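Reading time: 3 minutes

Clultia to replace cables on Gokitel handheld grippers after early-release fault

WIRKILACH, July 8, 2022 - Clultia is asking everyone who owns a set of Gokitel handheld grippers to stop using recordings made with them to run a robot arm until the connecting cables have been replaced and the recordings checked. The replacement cables are free, they will be sent to every customer who has the grippers, and we are very sorry for the trouble this is going to cause to people who have been patient and generous with us from the start.

The fault came to light in January at our customer Papadopoulos, where an arm trained on Gokitel recordings opened its fingers too soon and dropped a loaded tray. Nobody was hurt, we are thankful to say, but the tray landed in a walkway that people use every day, and the team at Papadopoulos did exactly the right thing in shutting the arm down and calling us. It happened again during our own tests, and it took us longer than we would have liked to find out why.

Operators wear or carry the grippers for long stretches, walking through ordinary buildings and working with both hands while the marker cubes on top let our software follow where each hand goes.

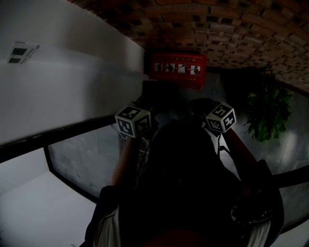
Recording in a corridor with a pair of Gokitel grippers, one in each hand.

What we found is that a cable pulled hard at the connector can drop the finger reading for a moment without stopping the recording. The software then fills in the gap with "open." A person watching the playback would hardly notice it, but an arm that learns from enough of these gaps will sometimes let go of whatever it is holding. Of the 100 sets we tested, three showed the fault, and we have decided to treat every set as if it could.

"We should have caught this before it left our building, and I have told our customers so," said Hala Kassab, head of product safety at Clultia. "An arm that drops things is a danger to the people who work next to it, and I would much sooner have a customer annoyed with me over a paused project than have somebody standing under a falling box."
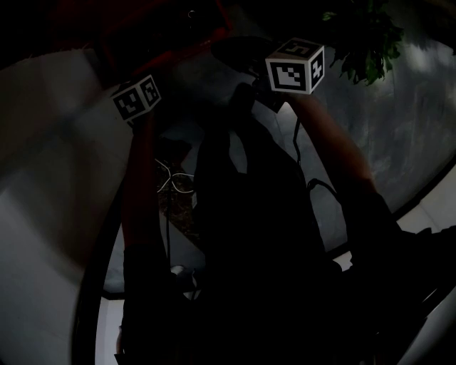 The replacement cable is 20 centimeters longer than the old one and has a locking connector, so a long reach should no longer put strain on the plug. Slack still needs some care, though. A cable that loops out and back toward the right forearm, as the black one does in this view, can catch on a rail or a door handle, and we ask operators to clip it along the sleeve before they start walking.

A software update goes out with the cables. It will flag any gap in the finger readings and refuse to fill it in, and it can be run on older recordings too. All cables will be shipped within 30 days.

"Please don't throw your old recordings away," said Kastriot Matić, who leads customer support. "Most of them can be saved, and we will gladly sit down with you and go through them, however long it takes."

Customers should contact the Clultia support desk in Wirkilach and have their Gokitel serial numbers ready.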